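Bodeo Comics Index: README

This dataset lists the comic issues and collected volumes in the Bodeo reading room. It has 2411 records, one record for each printed item. The oldest items are from the small publisher Ballik, and the newest were added in March.

Each record has a title, an issue number, the writer, the penciler, the cover artist, the page count and the language. If the cover artist is not printed in the book, the field stays empty. Please do not fill it from memory. 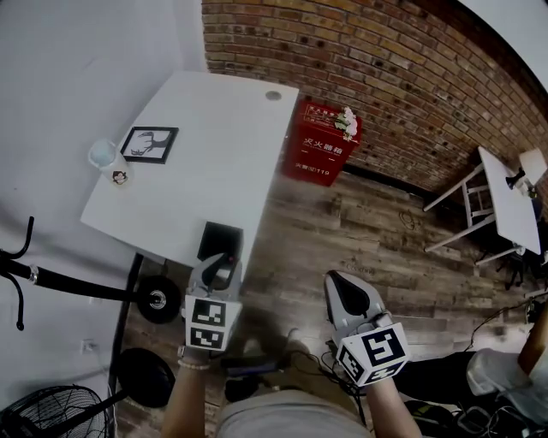 Framed deer drawing and a cup on the white table.

Series names follow the indicia and not the cover. This is important for the Huvier line, which changed its cover logo in 2000 but kept the old name inside. We found 17 records where the two names were mixed, and they are corrected in this version.
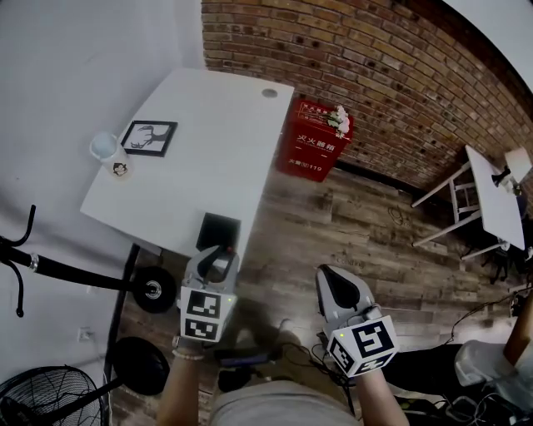
Are variant covers separate records?
Only when the variant has its own barcode. Other variants are written in the notes field of the main record, separated by a semicolon.

The file is UTF-8, with tabs between the fields. Some spreadsheet programs change issue numbers such as 1/2 into a date, so import this column as text.

Known problems: 55 records from the Kiss anthology have no page count, as the pages are not numbered and we did not finish this work yet. Reprints 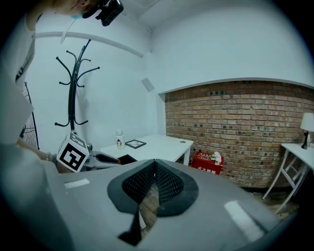
are marked with R in the status column, and the year is always the year of the reprint. For the first printing, look in the column "orig_year". It can be empty for translated albums.

Corrections are welcome. Send the record number, the field and the new value, one correction per line.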